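Zolville tap water wins state taste test, beating 80 other towns
October 15, 2019

Zolville has the best tasting tap water in the state, and the town is pretty thrilled about it!

The win was announced over the weekend at the annual small systems taste test in Escobedo, where 81 towns sent in samples drawn straight from the tap. Judges sipped their way through all of them over two days, with plain crackers in between, and scored each one on taste, smell, clearness and how it felt in the mouth. Zolville finished first, Cunditau came in second by a single point, and last year's champion, Escobedo itself, slipped to fifth on home ground.

It is the first time Zolville has placed in the top ten. The town has entered every year since the contest opened to systems its size, and its best result before this was a tie for nineteenth.

Anyone who lived here before the new well will know how big a change this is. For years the water on the east side came out with a strong smell of sulfur, worst in late summer, and a lot of families kept a pitcher in the refrigerator overnight to let it fade. Laundry came out yellow. The diner on Mill Street used to buy ice from Cunditau and said so on the menu.

The fix took a long time to arrive. Voters turned down the first bond measure, then passed a smaller one the next time it was on the ballot. The money paid for a new well on the Mulby road, 300 feet deep, drilled into a layer of sandstone well under the old one. It also covered a small treatment building, which took over from the leaky one behind the ball field, and a new main along Depot Street, where the pipe had been patched so often that the crew kept a map of the clamps.

The new well went into service in June of last year. East side customers noticed within days, and the town office got so many calls (nice ones, for a change) that the clerk's desk started a folder for them. Some people called to ask whether something was wrong with the water, as it didn't smell like anything.

The water still gets a light dose of chlorine, as state rules require, and it goes through a sand filter that takes out most of the iron. What's left is on the hard side, though softer than it used to be. Judges at these events often like a bit of mineral in the glass, and the score sheets for Zolville came back with notes such as "clean," "a little sweet" and, from one judge, simply "yes."

The sample itself was drawn early in the morning from the tap in the public works garage, following the contest rules to the letter. The line has to run for five minutes first. The water goes into glass bottles supplied by the organizers, filled to the very top so there is no air at the neck, and then rides to Escobedo in a cooler. At the contest it is brought to room temperature, because cold hides a lot of faults. Every town is given a number and the judges have no idea which is which until the scores are added up.

Zolville's number was 205. It has already been painted on a board and hung in the window of the hardware store.

The prize is a glass pitcher with the state outline etched on the side, plus a check for $200, which the water department plans to spend on a drinking fountain for the ball field. The old one there was shut off when the treatment building came down, and teams have been bringing their own jugs ever since. The new fountain will have a spout for filling bottles and a low bowl for dogs. If the ground stays soft enough to dig, it could be in before winter. Otherwise it will wait for spring, in plenty of time for opening day.

Zolville will also go on to the regional round, which is being held in Mulby this time. That one takes in the winners from five states, and it includes much larger systems, some with their own labs and full-time tasters. Nothing about the contest rewards size, though. A town of any kind can win if the water is good on the day, and two of the last four regional winners were smaller than Zolville.

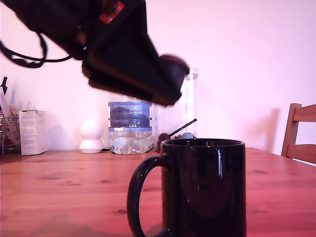

In the meantime, the town is putting on a free tasting of its own in the fire hall, with Zolville water poured next to samples from Cunditau and Escobedo. Cups will be marked only with letters, and everyone who comes in can fill out the same score sheet the judges used. Cunditau has agreed to host a return match next month, and there is already some good-natured grumbling over that single point. Bring the kids, who tend to be very good at this (and very blunt).

There will be coffee as well, made with town water by the diner, which took the line about Cunditau ice off its menu last fall.

A few practical notes for customers. The win does not change anyone's bill, and rates stay where they are through the end of next year. Flushing of the hydrants on the west side goes ahead as planned, so water there may look cloudy or tea-colored for an hour or two. It is safe to drink, but hold off on washing whites until it runs clear. If it hasn't cleared by the next morning, call the town office and someone will come out and open the hydrant nearest to you.

Homes built before the Depot Street work may still have old galvanized pipe between the main and the house. That can add a metal taste no matter how good the well is. The water department will test a sample from your kitchen tap at no charge, and bottles can be picked up at the front counter during office hours. Fill one first thing in the morning before anybody has run a faucet or flushed, and drop it off the same day.

Results usually come back in two weeks. The pitcher is on the front counter too, next to the bottles, and yes, you can hold it.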